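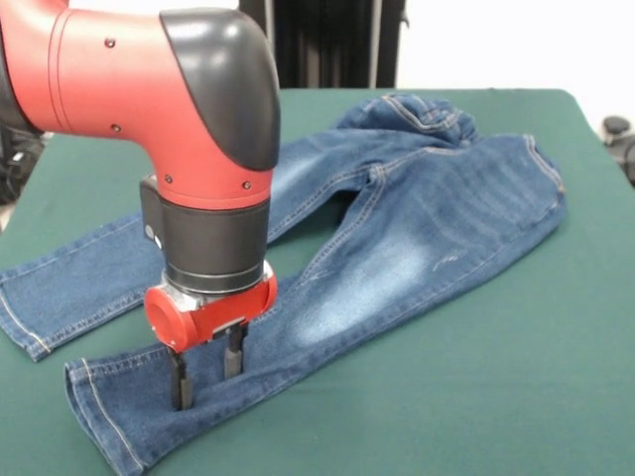 Any gripper will pick up denim if you let it try enough times, and a percentage on its own tells you very little. Our lab supervisor wrote that in the margin of our first draft, and we kept it in mind when we rewrote this report.

Our project compared 2 parallel grippers on one arm. The Cosis came with the arm. The Stergiou was bought later, on the strength of a product sheet that promised "reliable handling of soft goods." We wanted to know if that meant anything for clothes on a table.

Setup

We used one pair of jeans, laid flat on a green cloth. The task was to pinch the hem of one leg, lift it, and hold it for a slow count of five. If the hem slipped, or if the fingers took the tablecloth along with it, the try was a failure. The second rule was added in November, after we saw how many of our early "successes" included a good piece of the table covering. Those early runs are not in the results.

The arm was driven by the Monemska controller in the Skitstead lab. We had asked for 1000 tries per gripper and got lab time for 82, so we ran 82 with each.

Results

Cosis: 42 good lifts out of 82.
Stergiou: 47 good lifts out of 82.

Five more lifts is a thin reason to spend money. We ran the Cosis first, over several afternoons, and the Stergiou after it, when we were much better at laying out the jeans the same way each time. That alone could explain the gap. We should have switched back and forth between the two and did not, mostly to avoid changing the wiring.

Where it went wrong

Most failures with both grippers happened before the fingers closed. A hem is thick where it is folded and stitched, and it makes a good thing to grab, but only if one finger gets under it. If both fingertips came down on top, they pushed the cloth into a small crease and closed on that. Sometimes the crease held. We counted it as a good lift when it did, and we are still not sure we should have.

Height was the other problem. We set one fixed height for the fingertips. A few millimeters too low and the gripper pressed hard on the table and the controller stopped the arm. Too high and it closed on air. The Monemska has a force setting that is supposed to help with this. With it turned on, the arm stopped early on wrinkles, so we turned it off.

What we would claim

We can't say the Stergiou is better for jeans. We can say that neither gripper did this job well with a fixed height and no camera, and that the product sheet doesn't say what cloth was used or how many tries were thrown out. A thin curved fingertip that slides under the hem would probably matter more than the brand. We printed one in the last week and it broke at the mounting screw.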